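The great dusting weekend (that took four evenings)

I have finally done the hallway corner and I am so pleased with it! If you've been reading since the Astmont apartment, you know that corner. Everything without a home went there: chargers, the dead radio, a bag of bags, and the shoes Faith Magesa left here in April and still hasn't come back for.

I started with the low table because it's the thing I walk past most. I love that table. Black metal frame, gray marble pattern on top, and it shows every single speck. Everything came off it and got a wipe with a damp cloth, then a dry one so there were no streaks. The metal bars underneath were worse than the top – I could have written my name in the dust on the cross brace.

Then came the small stuff, and this is where I slowed down and started having fun. I put some music on, sat on the floor and went through the gadgets one by one with a soft gray cloth. I used to spray cleaner straight onto things. Janaka Patwary talked me out of that years ago (he repairs electronics and has opinions!), so now the cloth does the work and the bottle stays in the kitchen.

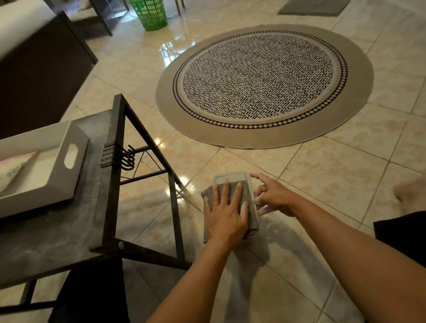 Do you need a special cloth for wiping down plastic casings?

Any soft, clean, lint-free cloth will do the job, as long as it hasn't been washed with fabric softener, which can leave a film behind.

My other discovery is to fold the cloth into quarters. You get a fresh side each time one gets grubby, and I got through the whole corner on two cloths. For seams and edges I wrap a bit of it over my fingertip and go slowly. Always unplug first, please.

The S-hooks are staying, by the way. I keep them on the table's frame, and they're so handy for keys, the umbrella and the tote I take to the market on Trergate. The white tray is staying too. It has a handle hole in the end, so I can pull the whole lot off in one go when I dust. I can't believe I lived without a tray for so long.

Total spent: 80 cents, on a roll of labels from the clearance bin. Total thrown out: one grocery bag of cables, plus the radio, which went to the recycling drop-off.

Next up is the linen closet, and I'm a little scared of it. Vitória Esteves has offered to come over and be strict with me about towels. I own 20. There are two of us living here.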